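Home Stories Small Spaces Storage About Contact

One Table for Everything

Bernadette Escobedo rents 148 square feet above a bakery and has one table. She eats at it, answers email at it and puts her face on at it. When we talked, her makeup was waiting to go back into its box.

"I had a bathroom shelf in the last place," she said. "There's no shelf in this one. So the makeup moved to the table, and then it had to share."

She works afternoons in the billing office at Cament and does her makeup before she opens her work mail. The organizer came from a neighbor who was moving out in August. It has a mirror in the lid, two drawers in front and an open section on the right side. She likes it for the mirror.

"I don't have a wall near a window where I could hang one," she said. "With this I lift the lid and I'm done. When I need the room I close it."

The small things go in the drawers. Compacts go in the top one and sponges in the one under it, once they have been washed and dried. Brushes were harder. She tried standing them in a cup, but the cup tipped over, and she went back to a clear plastic bag.

"It's not pretty, but I can see which brush I'm grabbing," she said. She has plans for the side section – hair clips, maybe, or the bottles that are now in a shoebox under the bed. 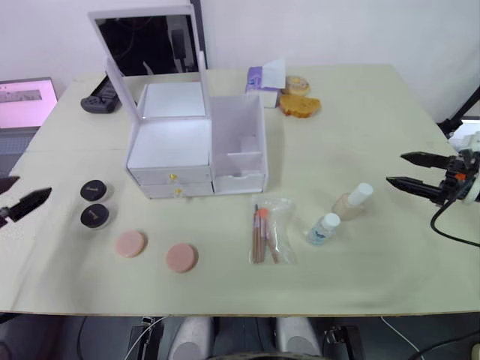
Sharing the table with work and food

The laptop stays on the left. Tissues stay at the back, where she can reach them from the chair. Food is the part she has not settled.

"I eat breakfast there, so there's going to be a donut next to the brushes some mornings," Escobedo said. "I wipe the table before and after. Powder gets into everything."

Her friend Desmond Thibodeaux, who has a slightly larger place down the hall, told her to buy a rolling cart. She priced one at 136 dollars and decided against it.

"Where would I roll it?" she said.

Putting everything back takes her 3 minutes. She does the compacts first, then the sponges, and leaves the bag for last.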